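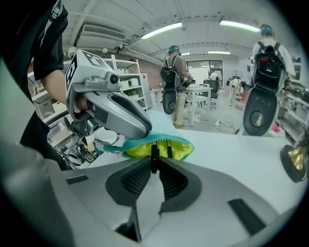 Folding station, right gripper on the trim edge of the cloth

Lists > handheld-collection > Practice and rules > Thread

Threads Newest Search Subscribe

Subject: Re: Draft 3 of the station rules, sections 4 and 6
From: Hiba Tarawneh
To: handheld-collection

Sawsan Daher wrote on Wednesday:
> I have read draft 3 twice and I have trouble with two parts.
> Section 4 says cables must be "managed." That word means
> nothing to an operator. Either give a distance or drop it.
> Section 6 says a take is void if a second person enters the
> view. At Ralitz we share one room between several stations.
> If we applied that as written we would throw out 27 of our
> last 100 takes, and I don't think any of those 27 are bad.
> Can Mesemance say what they do?

Sawsan,

Taking section 6 first. Our rule at Mesemance is that people in the background are fine. What voids a take is another person's hand or sleeve coming between the marker cube and the camera that tracks it, or anyone other than the assigned operators touching an object on the table. We wrote it that way after the Malum set, where the old wording cost us 103 takes and a review found 11 with a real problem. I would rather see the draft name the fault than the person.

If two people work the same cloth, both need to be named in the take log before the start, with left and right written down. Draft 3 assumes one operator holding both grippers. Please add a line for the shared case. Right now each site is making up its own.

On section 4, I agree that "managed" is useless. My proposed text:

4.1 No cable crosses the tabletop inside the work area.
4.2 A cable running from a gripper goes back toward the operator's body and has enough slack for a full reach to the far edge.
4.3 Power strips stay on the floor, out of the place where the operator stands.
4.4 Operators check 4.1 to 4.3 before the first take and again after any break.
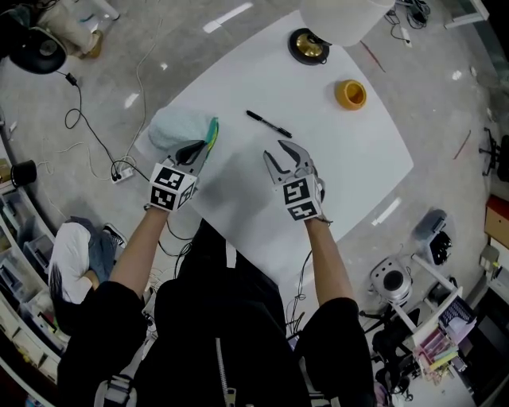 I left out a distance on purpose. Semaan tried one in their house rules and people spent their time measuring tape lines instead of looking at where the cable went. If you still want a number, send one and I will put it to the list.

One more thing, for section 5. The draft says objects should be "reset" between takes but doesn't say to what. We reset to the start card for that task, and anything not on the card comes off the table unless the card says clutter is allowed. For clutter tasks, the extra objects get listed too. It takes a minute and it saves arguments in review later.

Also, 5.3 and 7.1 both cover covered or dirty markers and they don't agree — 5.3 says stop the take, 7.1 says finish and flag it. I prefer 7.1. An operator who stops halfway usually drops what they are holding, and then we have a partial take with no label.

Comments on 4 and 6 by the end of October, please. I will fold them into draft 4 and send it here first.

Hiba

Contact the list owner | Copyright Mesemance | Back to top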